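Reading time: 6 minutes

Introduction to Marketing for Small Firms
Session 4: Writing a positioning statement

Set reading: the Flolia case (in the course pack) and your own notes from Session 3 on choosing a customer group. Bring both to the seminar.

What this session covers

Last time we looked at how a firm decides which customers it wants. This session is about what the firm then says to them, and in particular about the short internal document known as a positioning statement. By the end you should be able to write one, find the weak points in someone else's, and explain how it differs from a slogan.

What a positioning statement is

A positioning statement is a sentence or two, written for people inside the firm, that sets down who the product is for, what kind of product it is, what it does for the buyer, and why the buyer should believe it. Customers never see it. It is used when the firm briefs a designer, writes a web page, trains a new member of staff or decides whether to take a stand at a trade fair.

Students often hand in a slogan when asked for a positioning statement. A slogan is short, public and meant to be remembered. A positioning statement can be dull, and usually is. If yours rhymes, start again.

The four parts

1. The customer. Be narrow. "Busy people" describes nearly everyone. "Parents of primary school children who work full time and shop once a week" gives the copywriter something to work with.

2. The category. Say what the buyer would compare the product with. A small firm may want to claim it has no competitors, but the buyer always has some other way of spending the money, including keeping it.

3. The benefit. One, if you can manage it. Features belong in the brochure. The benefit is the change in the customer's day or budget.

4. The reason to believe. This is the evidence: a guarantee, a method, a record of past work, a named supplier. Statements such as "our passion for quality" do not count, as any competitor could write the same words.

The usual template runs: For [customer], [product] is the [category] that [benefit], because [reason to believe]. You do not have to keep to this wording in your coursework, but all four parts must be there and I must be able to find them.

Worked case: Flolia

Flolia sells refillable household cleaning products to shops and, more recently, direct to homes. Its founder, Annatjie Van der Merwe, began with this statement:

"Flolia offers high quality, affordable, natural cleaning products for everyone who cares about their home and the planet."

Take it part by part. The customer is everyone. The category is clear enough. There are at least three benefits, and two of them pull against each other: the buyer who hears "affordable" and the buyer who hears "natural" may be looking at different shelves. There is no reason to believe any of it.

The firm then spoke to 11 of its regular buyers. Very few mentioned the planet first. Most talked about running out of things, and about carrying heavy bottles home. Several lived in flats without a lift. The second statement read:

"For people in flats who are tired of carrying heavy bottles upstairs, Flolia is the cleaning range that arrives by post as a light concentrate, because every refill is made to fit through a standard letterbox." 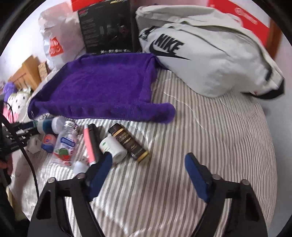 The second version is longer and less grand, and it leaves people out. Van der Merwe's business partner, Desmond Doucet, objected to it for that reason. His argument was that the firm already had customers in houses and would lose them. This is the commonest objection to a narrow position and you should be ready to answer it. Choosing whom to speak to does not stop other people from buying. The people in houses carried on ordering after the change, and the letterbox line gave the firm something plain to say on its packaging.

Note, though, that the interviews were with existing buyers only. We do not know what people who had looked at Flolia and walked away would have said. Keep this in mind when you plan your own research for the group project.

Testing a statement

There are 3 quick tests. None needs a budget.

The swap test. Replace the firm's name with that of its nearest rival. If the statement is still true, it is not a position. In the seminar we will try this with Herath and Uvero, two accounting packages for sole traders. Their statements are in the course pack with the names removed, and last year's group could not tell which was which.

The refusal test. Ask what the firm would turn down as a result of the statement. A position that never leads to a "no" is not doing much work. Enier, the office furniture hire firm from Session 2, passed this one: having settled on short lets for new businesses, it stopped bidding for council contracts.

The stranger test. Read the statement aloud to someone outside the trade and ask them to say it back an hour later. Listen for which part they drop. It is often the reason to believe, and that tends to mean the reason is too technical or was never very strong.

Common faults in coursework

– Several benefits joined with "and". Choose one and move the others to an appendix.
– A customer group defined only by age. Two people aged 40 may have nothing else in common.
– A reason to believe that repeats the benefit in other words ("saves time because it is fast").
– Copying the firm's own web page. Web copy is the result of a position. Your task is to work back to the thinking behind it, and then to say whether the thinking holds up.
– Confusing position with price. "The cheapest" is a position, but only one firm in a market can hold it, and it has to be defended every week.

When to change a position

Less often than most firms would like. Staff grow bored with a message long before customers have noticed it. Good grounds for change are a shift in what the buyer can compare you with, the loss of your reason to believe, or clear evidence that the original customer group is too small to live on. A new marketing manager is not good grounds. We come back to this in Session 6 under rebranding.

Seminar task

Work in groups of four. Each group will be given one small firm and should:

a) write a positioning statement using the template;
b) apply the swap test and the refusal test, and record the results in a sentence each;
c) rewrite the statement once;
d) be ready to read out both versions and defend the change.

Esther Lema will take the morning group and Karthik Siddiqui the afternoon group. Please go to the one on your timetable, as the rooms are small.

Individual exercise

Pick a product you bought in the last month. Write, in no more than a page, the positioning statement you think the firm is working from. Then list the evidence you used – packaging, shop display, adverts, the way staff spoke about it – and say which piece of evidence you trust least. This is not marked, but the first assignment follows the same pattern and those who skip the exercise usually find the assignment harder.

Before next time

Read the pages on pricing in the course pack and work through the break-even questions. You will need a calculator. Anyone unsure about fixed and variable costs should look again at the Session 1 handout first.

Imtiaz Thambiah, module leader. Handout revised 2023-02-01.

Contact the module office | Copyright: for use by enrolled students | Back to top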